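Home | Visits | Trains and Buses | Lunches | Write to Me

Open Day at the Fellholm Repair and Reuse Works

30/03/2023

I have a weakness for open days. Give me a lanyard and a paper cup of weak coffee and I will look at anything: sewage pumps, a bakery, a bank vault with the door propped open by a fire extinguisher. So when Fellholm announced it was letting the public in to see what becomes of old office electronics, I signed up the same evening, and was told to wear closed shoes.

Getting there takes commitment. Take the number 5 bus to the end of the line and then walk along a road that was designed by someone who had never walked along a road. The sign at the gate points left. The entrance is on the right. A group of us found each other in the parking lot, all in very closed shoes.

The tour began in the receiving hall, where pallets come in from offices that have moved, merged or lost interest. Our guide had been at the works since it opened and had the calm of a person who has seen every possible desk lamp. He told us they take in 80 pallets in a good month and that September is the worst, when schools clear out whatever they couldn't face in June. He patted a stack of Gimix monitors as if it were a horse.

Next came testing, which I had imagined as a laboratory and which is a long bench with a great many power outlets. Things get plugged in. If they light up, they go on one cart, and if they don't, they go on another. There is a third cart, and when I asked what went on it, I was told "discussions." I would have happily spent the afternoon with that cart. It held a Foro label printer that would only print in capitals and a fan that turned itself on at night.

The woman ahead of me wanted to know if she could buy the fan. She could not. There was a form.

Lunch was in the canteen, by ticket. The soup was good and the bread was better, and the dumplings, from a local outfit called Tichý, were so heavy that conversation at our table stopped for a while. I had 4. I mention this because the afternoon session involved stairs.

Upstairs is the cable room, and I'll admit I had been saving myself for it. Everybody has a drawer at home with the dead phone chargers in it, and the lead for a camera you gave to your cousin. This is where the drawer goes when it grows up. Cables arrive in knots and have to be pulled apart, sorted by the ends and coiled again, and I can report that professionals use the same method I do, which is to tug at one bit and sigh.

The ends are what matter. A black cable is a black cable until you find out what it finishes in, and half the job is chasing one strand through the loops to see where it comes out. The blue insert inside a USB plug is the thing to look for if you're after the faster kind, USB 3.0, although makers are free to ignore the color and some do. New leads still in bits of their plastic film go in a bin of their own, and the film gets peeled off by whoever is nearest. I was nearest. It was the most satisfying minute of the day.

We were then invited to have a go ourselves. My first coil was described as "brave." The trick, apparently, is to let the cable decide which way it wants to bend, and to twist it slightly with each turn so it lies flat. Mine wanted to bend toward the floor. A boy who could not have been older than ten did three beautiful ones and looked at me with pity.

The day finished in the shop, where the survivors are sold. Prices are by weight for cables and by mood for everything else. I had promised to come home with nothing. I came home with a bag of leads that cost me 116 crowns, none of which fit anything I own, and they have gone in the drawer.

A few practical notes for anyone going. Book early, because the cable room only takes a small group. Bring cash, as the card reader was on the third cart. The restroom is past testing, through the door marked No Entry.

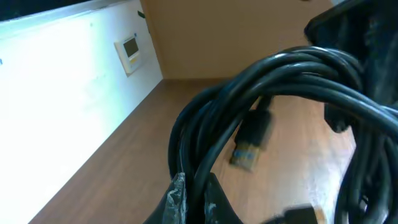

More Open Days on My List

The salt warehouse by the canal, if it ever answers its phone. The tram depot, again, for the cake.

Contact | Copyright, all grumbles reserved | Back to top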